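Orent Soft Storage Case
User guide, revised 2019-03-07
Text: Güven Keskin. Checked by: Rasmus Mockus

3. Plush cushions and small textiles

Please read this section before you put cushions, soft toys, hats, socks or other small textiles into the case. For duvets and pillows, see the section before. For wool blankets, see the section after.

The case is made for household textiles which will not be used for a season. It is suitable for cushions with plush, velvet or knitted surface. It is not suitable for leather, for cushions with electrical parts, or for anything filled with beans, grain or cherry stones.

What you need

The case with its lid
The Sarcombe inner bag (supplied, rolled up inside the lid)
The small mesh pocket (supplied)
A soft clothes brush
A clean cotton cloth, white or very light in colour
The label cards and a pen

A vacuum cleaner is not needed for cushions. If you have bought the Grokon hand pump as an accessory, keep it for the duvets.

3.1 Clearing the sofa or bed

Before you take the cushions away, take away everything that lies on them and between them. Small dark textiles are easily lost in the gap behind a big cushion, and they are then packed together with it and not found until the next winter.

1. Choose one free surface for sorting. A bed with a smooth cover is good. The floor is also possible if it has been swept.

2. Begin at one end of the sofa and go to the other end. Do not take from the middle.

3. Lift every loose garment by its thickest part. With a knitted item this is normally the band or the edge. Do not pull at a single loop.

4. Put the small items in a flat pile. Do not fold them yet.

5. Feel with the hand under each cushion and along the back of the seat. Coins, hair clips and pens must come out now.

6. When the cushions are free, lift them one at a time with both hands, from below.

Note: Do not lift a plush cushion by its corner or by its zip. The filling moves to the other side and the cushion can keep a crooked shape for a long time. 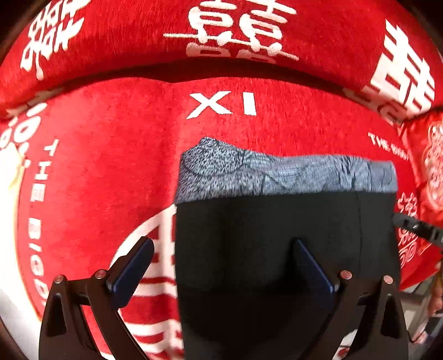
If the pile is bigger than you expected, sort it in the same order in which you will wear or use the things again. What you need this week does not go in the case. It sounds simple, but we receive quite many letters from customers who have packed their only warm hat and would like to know if the case may be opened early. It may. You only have to close it properly afterwards, see 3.5.

3.2 Testing the colour

Strong colours, and red most of all, can give off some dye when they lie pressed against a light fabric. Printed cushions for weddings and New Year are often in strong red with white lettering or white characters, and it would be a pity if the white became pink. Make the test with each cushion that you have not stored before.

1. Make one corner of the cotton cloth slightly damp with cold water. It should not drip.

2. Choose a place on the back of the cushion, near the seam, without any print.

3. Press the cloth on this place and hold it while you count slowly to 14. Do not rub.

4. Look at the cloth in daylight.

If the cloth is clean, you can continue with 3.3.

If the cloth has taken colour, the cushion can still be stored, but it must lie alone in the inner bag. Wait until the tested place is completely dry before you pack.

Caution: Never make this test on the print itself. Some prints are only laid on top of the fibres and a damp cloth can lift the edge of them.

3.3 Brushing and airing

1. Read the care label that is sewn in the side seam. If it says something different from this guide, follow the label.

2. Brush the cushion with long, light strokes, all in the same direction. On plush you will see the surface become darker or lighter depending on the direction. Choose the one you like, and finish the whole side in it.

3. Around letters and pictures, brush from the print outwards to the plain fabric.

4. Brush the seams with the narrow end of the brush. In the seams there is more dust than one believes.

5. Turn the cushion and do the other side.

6. Let the cushion stand on its edge overnight in a dry room. It should not touch a radiator, and direct sun should not fall on it.

Knitted things are not brushed. Shake them out of the window or over the bath, and lay them flat.

Note: A stain should be treated before storing, not after. If you do not know what the stain is, ask at a dry cleaner's. Please do not use hair dryers or irons on plush. Heat flattens the fibres, and we do not know any method to raise them again.

3.4 Packing the case

The standard case takes cushions with a longest side of up to 50 cm. If the cushion is a little bigger but very soft, it can usually be put in without force. If you must kneel on it, it is too big.

1. Open the lid fully and lay it back, so that the hinge strip is flat.

2. Unroll the inner bag and put it into the case with the opening upwards. Pull the four corners of the bag into the four corners of the case.

3. Place the first cushion with its printed side down.

4. Lay one sheet of the Kandpal paper on it. The paper has a smooth side and a rough side. The smooth side goes to the print.

5. Place the second cushion with its printed side up, and lay another sheet of paper over it.

6. Put the small textiles in the mesh pocket. Dark things go at the bottom of the pocket. Roll knitted bands loosely, and do not stretch them over another item to save space.

7. Lay the mesh pocket on top, in the middle. Do not push it down at the side, where it would press a hollow into the plush.

8. Fold the opening of the inner bag over twice. Do not tie it.

Caution: Not more than 2 cushions in the standard case. A third one will go in, but the lid then stands under tension and the catches can open in the night with a loud noise. The large case takes 3.

Cushions with different fillings may be stored together. Cushions with different colours may be stored together only if both have passed the test in 3.2.

3.5 Closing, labelling and opening again

1. Close the lid without the catches and wait a few minutes. The air in the cushions needs time to go out through the vents.

2. Press with the flat hand in the middle of the lid and close first the left catch, then the right.

3. Write on the label card what is inside. Write also what is in the mesh pocket, even if it is only one thing. "Cushions, red, living room. Hat, black" is better than "various".

4. Slide the card into the window on the short side of the case. If you stack the cases, all windows should look in the same direction.

5. Keep the case in a dry place, not directly on a stone or concrete floor. Under the bed is suitable. The cellar is suitable only if you would also keep books there.

Open the case once in September and leave it open for an afternoon, also if you do not yet need what is in it. Change the paper if it feels soft or smells.

When you take the cushions out for use, shake each one gently by holding it at two sides, and let it rest for about a day before you decide that it has lost its shape. Most of them come back. If a fold remains in the plush, hang the cushion in a bathroom after somebody has had a shower, and brush it again when it is dry.

3.6 If something is not as it should be

The lid does not close.
Check if the inner bag is caught in the hinge strip. Check if the mesh pocket has slipped to one side. Take out one cushion.

The plush has white dust on it.
It comes from the paper and can be brushed off. Check that the smooth side was against the cushion.

The print has become sticky.
The place of storage was too warm. Remove the paper slowly, in a cool room. If it does not come off, do not pull, but put the cushion with the paper in the refrigerator for an hour and try again.

One sock or one glove is missing.
Look in the fold of the inner bag, and inside the covers of the cushions if they have a zip. Then look again behind the sofa.

The case smells of new material.
Leave it open, with nothing in it, in a room with an open window. The inner bag may be washed by hand in lukewarm water with a little mild soap, and hung to dry. The mesh pocket may be washed in the machine together with your normal laundry. The case itself is only wiped.

Spare catches, inner bags and paper can be ordered with the card at the back of this guide. Please write the letter that is printed under the base of your case, as the catches of the older model are narrower and do not fit the new one.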